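Chapter 6
Showing the Work by Hand

If you have ever taught a child to tie a shoe, you already know most of what this chapter has to say. You didn't hand over a page of angles and distances. You knelt down, took the laces and did it slowly, probably more than once (and probably with a sigh somewhere in the middle). Robots can be taught in much the same way, and I still find that a rather cheerful thought!

We will start with the plainest method, in which a person carries the gripper and does the chore with it. Remote control, where you steer the arm from a chair, comes second. Clearing a table is a fine first chore, with a bottle, a box and a wrapper or two to deal with.

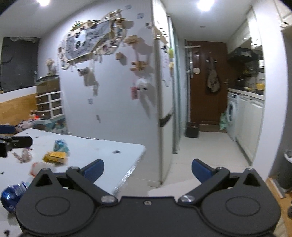

Tarcísio Vieira argues that beginners should record 80 slow, honest attempts before they so much as think about 300 quick ones, and that the clumsy grasps ought to stay in the pile until someone has looked at them properly. I have come around to his view, though it took me a good while and one very tedious June.

Before you read on, pick up something light between two fingertips, set it down, and do it again 3 times from different sides. Notice where your wrist wants to go. We'll come back to that wrist in the next section, when we talk about which motions an arm can copy and which it can't.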